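Allier Opens Its Gripper Trial Bench to Small Shops

Free simulated trials let customers compare grippers and controllers before they buy

December

Allier is happy to announce that its simulated trial bench, which our own engineers have leaned on for a good long while now, is open to any small manufacturer who would like to try a gripper on an arm before spending money on either one.

The bench lets a customer run the same simple pick-and-place job with 2 grippers, the Urkano parallel gripper and the Prolness soft-pad model, under whichever controller they like best. Each pairing gets 800 simulated runs, with the blocks placed a little differently every time, and the customer receives the full log, misses and all (we think the misses are the most useful pages!).

"I have spent a lot of my working life on the phone with people who bought a perfectly nice gripper that was wrong for their parts," said Estrella Montes, who leads the trials team at Allier. "They were always so patient with us, and I wanted to give them something better than my best guess. Now they can send us their part sizes, put the kettle on, and have a real comparison to look at by the afternoon."

During the preview period, customers asked for 688 trials, a good many of them from packaging and light assembly shops. Wong, our distributor, will be helping new customers set up their first one.

The standard job uses a white arm on a plain table, with a red cube resting on a square mat and a green cube off to the side on the bare tabletop. Customers may swap in their own part shapes once they have run the standard job through.

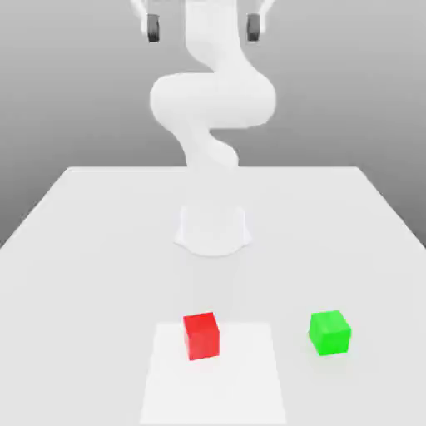 How to Take Part

Trials are free for the first 300 shops that sign up through Allier or through Wong. Please have your part sizes and weights handy, along with the name of your current controller if you have one. The trials team reads every request and is always glad to talk it over by phone first.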